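4.2 What the hand-held demonstrations leave out

The claim made most often for hand-held grippers is that they remove the robot from the collection step at no cost to the data. We are less sure. Our own set contains 604 demonstrations of garment handling, of which 141 involve denim, and the denim episodes are where the trouble shows up first. A person folding jeans with two grippers makes constant small corrections that come from feeling the cloth pull at the wrist. None of that is recorded. The log holds a gripper pose, an opening width and video, and the policy is then asked to reproduce the corrections from those alone.

Estrella and Kabbaj, who wrote the Urkar collection protocol, argue that the missing signal can be recovered from the images, given enough of them. They may be right for towels and T-shirts. Denim is stiff at the seams and soft between them, and it hides its own grasp points. Figure 3 gives two views from one session. The view from the head shows both grippers and where they sit relative to the garment. The view from the gripper is close enough to resolve a seam or a button, but the fabric fills so much of it that the overall state of the garment is hard to read, even for a human labeler.
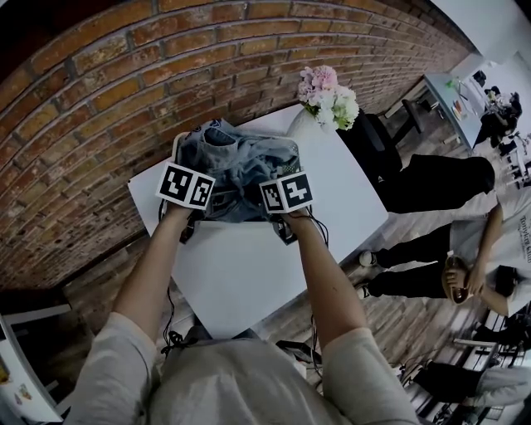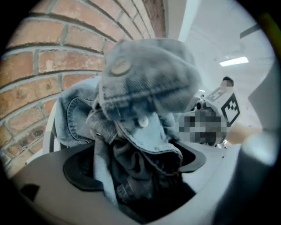
Figure 3. Two-handed denim handling with marker-tracked grippers. First: head view. Second: view from a gripper camera.

We asked two labelers, Marites Bautista and Veerle Van Acker, to name the grasped part of the garment from gripper views alone. They often disagreed on denim - waistband, pocket edge and hem were all confused with one another - and seldom on the other fabrics. Adding the head view settled most of these cases. A policy trained only on gripper video does not have that view to fall back on, and we see no reason to expect it to do better than the labelers did.

Tracking is a second concern. The markers give good poses when they are in plain sight of the head camera, but hands cross and cloth gets lifted in front of them. The usual remedy is to interpolate over the gap. This yields a smooth path, and a smooth path looks like a good one whether or not the hand moved that way. In our review we dropped any episode with a gap longer than 9 frames. Earlier work with the Gastport set kept such episodes, and we suspect that part of the reported success on long folds rests on motion that was filled in afterward.

Remote control does not escape these problems. Operators using the Wunness rig worked more slowly and avoided the seams altogether, so the data was cleaner but covered less of the task. We would not call either method a solved one. The fairest reading of our results is that hand-held collection is cheap, and that its price is paid later, in filtering and in failures on the robot that the logs do not explain.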